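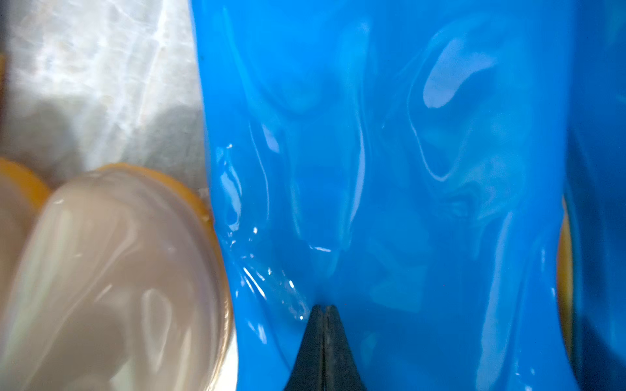
4.3 Grasping soft and shiny items (wrist camera)

Applies to Stesora control build 1106 or later. Older builds don't have the soft profile, update first (section 2).

Before you start: arm homed, Gezer running, wrist camera showing live in the Clarnness panel. No live picture, go back to 3.5.

1. Open Clarnness, tab Grasp, pick profile "soft_gloss". Not "soft", that one expects matt cloth.

2. Set exposure to manual. Start at 128 and bring it down till the white glare patches stop flickering in the mask view. They won't vanish. Fine.

3. Turn on Glare Fill. Holes in the mask should close up. If the mask leaks on to a neighbouring item, lower Fill one notch at a time.

4. Click the item in the live view, well away from any rim or edge. Gezer grows the region from there.

5. Check the outline. Touching items of a differnt colour normally split clean. See-through ones often don't, draw a keep-out line by hand (hold Shift, drag).

6. Set contact limit to 5. Press Approach. Arm stops on first contact, then waits for you.

7. Look for the dimple at the tips. Creases bunching up near the fingers are normal on thin film. Press Close, then Lift Test.

8. Save as a new recipe. Don't overwrite the factory one, there is no undo.

NOTE: Items very close to the lens go blurry and depth reads zero there. Planner treats zero as blocked. Correct behaviour, leave it.

NOTE: Crumpled film or sheeting behind the item gives false edges. Tick "Ignore background creases" and re-run step 4.

CAUTION: Never raise the contact limit on filled bags. Tips are narrow and will go through.

CAUTION: Keep hands out while Lift Test is running. Stop button in the panel is not an emergency stop. Use the real one.

Error 369: mask lost during approach. Usually glare moving as the arm moves. Back off, redo step 2, try agian. Still failing, export the log from Warus (File, Export, Last run) and attach it to your support ticket.

Next: 4.4 Recipes and sharing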